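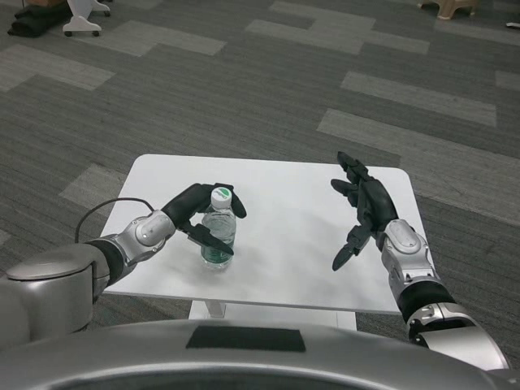 Helen Tarrant
Participant Recruitment Officer, Feloritz

Call for participants: the Pai drinking diary

We are looking for adults living in the Bomell and Welau areas to keep a diary of what they drink during the day. The study is called Pai and is run by Feloritz. It covers water, tea, coffee, squash, fizzy drinks, milk and anything else you drink, at home or away from it.

We wrote to over 2,000 households in the autumn and 214 people have signed up so far. We need 300 to start. Most of those who have joined are retired or work from home, and we are now especially keen to hear from people who work shifts, drive for a living, work outdoors or spend the day on their feet. People in these jobs often have to plan when and where they can have a drink, and we know very little about how they do it.

What you would be doing

You would keep a diary for 2 weeks. Each time you have a drink you write down the time, what it was, the size of the cup, glass or bottle, and whether you finished it. You also note where you were, in general terms: "kitchen", "van", "canteen" and so on. An entry takes less than a minute. There is a paper booklet and a form you can fill in on a phone, and you may use whichever you like, but please stick with the same one throughout.

We will post you a measuring jug. Before the first day, please fill your usual mugs and glasses with water, tip each one into the jug and write the amounts on the inside cover of the booklet. If you drink from bought bottles, the amount on the label will do. If you refill a bottle from the tap, write "refill" next to the entry so that we do not count it as a new purchase.

You do not need to change anything you normally drink. Please do not try to drink more water because we are looking. Alcohol should be written down like any other drink, and the entries are not shown to anyone outside the study team.

At the end there is a telephone interview lasting up to half an hour. We will ask about your working day, where you can get drinking water, and whether there are times you go without. Interviews can be booked for the daytime, the evening or a Saturday morning.

Who can take part

You can take part if you:
are aged 18 or over
live in Bomell, Welau or one of the villages between them
expect to be at home or at work as usual during your diary weeks
can read and write in English, or have someone who will help you fill in the booklet

Only one person from each household can join. Please do not apply if a doctor has told you to limit or increase what you drink, or if you are pregnant. Your diary would be hard to compare with the others. Feloritz staff and their families cannot take part.

Payment

You will receive a shopping voucher after your interview. If you return the diary but do not want to be interviewed, you will still receive a voucher, for a smaller amount. Both amounts are set out in the information sheet we send before you agree to anything. Postage is free and you can keep the jug.

Missed days

A missed day does not put you out of the study. Leave the page blank and carry on. Please do not fill it in afterwards from memory, as a blank page is more use to us than a guess. If you miss several days in a row, ring us and we will arrange a later start with a new booklet.

Your information

Diaries are stored under a number. Your name and address are kept separately and deleted once your voucher has been sent. Interviews are recorded only if you agree, and the recording is wiped when it has been typed up. You can leave at any point without giving a reason, and you can ask us to remove your diary up to the day the results are put together. Results will be published as group figures. A short summary will be posted to everyone who takes part, and copies will be left in the libraries in Bomell and Welau.

How to apply

Fill in the form on the study page, or ring the Feloritz office and ask for the Pai team. Please tell us:
your name and address
your job, if you have one, and your usual hours
whether you want the paper booklet or the phone form
any weeks you will be away

The closing date is 31 December 2020. The office is shut on bank holidays but the form will stay open until midnight on the closing date. We aim to answer within a week. If we have enough people of your age and type of work we may put you on a reserve list, and we will tell you if so.

People who applied in the autumn and have not had an information sheet should ring to check that we have the right address. Several envelopes have come back to us marked "gone away".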